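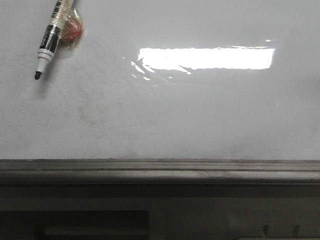
Pekow Learning Rooms began in January with one borrowed classroom, 8 students and a great deal of coffee, and we have been growing (slowly, and mostly on purpose) ever since. We teach evening and weekend classes in math, writing and spoken English to grown-ups who are coming back to study after a long time away, and we still do most of it standing up at a glossy whiteboard with a black marker in hand, the cap off and the gray tray underneath, talking things through until they make sense.

These days we have 195 students a year and 27 classes, spread between our main rooms on Skjelbred Street and the smaller place at Ridar Court, where the radiators knock but the light is lovely in the mornings. No class has more than 12 people in it, and you are welcome to sit in on one before you sign up for anything. Bring a notebook if you like, or borrow one from the shelf by the door!

If you would like to know more, come by any afternoon, or call the front desk and we will happily talk your ear off.

Recent items
Spring class list now posted
Getting to Ridar Court by bus
40 new books for the lending shelf
Notes from our open house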